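Notebook, chores bench
May, started writing about half past two

Kettle's on, so I'll get this down before the afternoon runs away with me. Nusrat Kodikara asked at lunch whether we're any nearer to a machine that could put food on the table in an ordinary kitchen, and I gave her a long answer that I'm not sure I believed by the end of it. The pages from here on are me trying to give her a better one. She reads these, so hello Nusrat, and please write in the margins as you always do.

Where we were at the end of April

Folding tea towels: fine on the thick ones, hopeless on the thin ones. Wiping down: surprisingly good, and I'd happily let it loose on my own worktop if somebody else moved the toaster first. Loading a drawer: it can do it, but it takes the patience of a saint to watch. We had written all this up under the Birnen heading and everyone was feeling rather pleased, me included. Then we looked at the list Beyene sent over of what people would really want help with, and most of it was food. Getting food out of things, getting food onto things, clearing up after. Hardly anybody had asked for folded tea towels, which took the shine off a bit.

So steamed buns. I know a few of you thought I picked them because I like them (I do), but there's a proper argument. A bun is soft, so squeezing is punished. It's smooth on top, so a timid grip slides. The bottom can stick to the tray, so a straight lift may leave half the base behind. And the place it has to go is a plain flat plate, so the putting down ought to be the easy half and we can spend our worrying on the picking up. Anyone who has got breakfast for small children has done this one-handed while looking for a shoe.

Setting up

I've kept the layout close to what you'd have at home if you had a clear bit of table. Steamer a little left of the middle, three buns in the basket with room between them, white plate to the right. The inner tray's lifting grip stays in, towards the back. I did wonder about taking it out to make life simpler, but a kitchen doesn't come with the awkward parts removed, and I'd like whatever we learn here to be worth something to someone outside this room.

The fingers are the pointed ones. Pravlow had offered us a set of broad padded ones on loan and I was tempted, only it would have meant redoing the drawer work to compare fairly, and I haven't the heart. Pointed fingers are good at getting down beside a thing and bad at being gentle with it. We'll see which matters more.

One thing I want to write down properly, as I muddled it in the last entry: the right arm has the short trip to the plate and the left arm has the short trip to the bun on the left. If the right arm does all three it has to reach across the basket for that one. If the left arm fetches it, it either carries the bun all the way over the pot or hands it across, and handing a soft bun from one pair of points to another in mid-air gives me the shivers. My plan is right arm for the front and right-hand buns, and then an honest go at each way of doing the third.
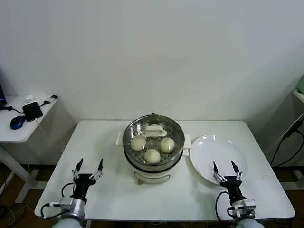
What I expect to go wrong

Writing this ahead of time on purpose, so that I can't pretend afterwards to have been cleverer than I was.

The rim first. The basket has a proper raised edge to it, and the fingers will have to come in over that and then down, where a person would just tip their wrist and not think about it. Our approach path from the drawer work comes in low and flat. If I forget to change it we'll push the whole steamer along the table, and I'll have earned the teasing.

Next, shine. Polished metal has caused us grief before, with the Stiltidis saucepan in March, when the depth picture had a hole in it the size of a dinner plate and the arm went politely for a spot well behind the pan. The basket rim is every bit as bright. The buns themselves are pale and the plate is white on a white table, so I'm not expecting much help from colour either. My hope is that the little rows of holes in the tray give it something to hang on to.

Then the letting go. We've been treating release as opening the fingers and backing away, and for a tea towel that will do. A bun that's been pinched may well come away with one finger and stay on the other. A small wiggle might sort it. I've seen my mother do precisely that with a pair of chopsticks, and she'd be tickled to be cited in a lab book.

What "yet" means

Back to Nusrat's question. I pulled the totals for the bench before lunch: 3733 attempts logged across all the chores so far, and 1134 of those where one of us stepped in to help. That's a lot of helping. Some of it was plain nervousness on our part, hand hovering over the stop button, but I went through 47 of the clips and in most of them I'd have stepped in again.

So could it do the washing up? No. Could it serve breakfast? I think it could manage a plate of buns on a good morning, with the lid dealt with and the plate where it expects the plate to be, and with one of us sitting beside it. I'd call that a start, and a nicer one than I'd have guessed when we bolted the first arm down. But the person sitting beside it could have eaten by then. Until we can leave the room with an easy mind, I don't think we've taken a chore off anybody. We've swapped one for another, and the new one comes with more cables.

I don't want that to sound gloomy – I'm looking forward to this more than anything we've done since the wiping. It's a lovely small problem, with a beginning and an end, and you can tell at a glance whether a bun is on a plate.

To do before the first proper run

Raise the approach so it clears the rim with a good margin, and get somebody other than me to check it.

Slow the closing speed right down for the first grips. We can creep it up later.

Agree what counts as a squashed bun. I say a dent that stays. Nusrat will say any dent, and she can argue her case here: 

(N.K. – Any dent. Would you serve it to your mother?)

Fine. Any dent, then. Ask Beyene whether their people would mind a dent, all the same.

Spare buns are in the freezer, second drawer, labelled BENCH in large letters. Please leave them be.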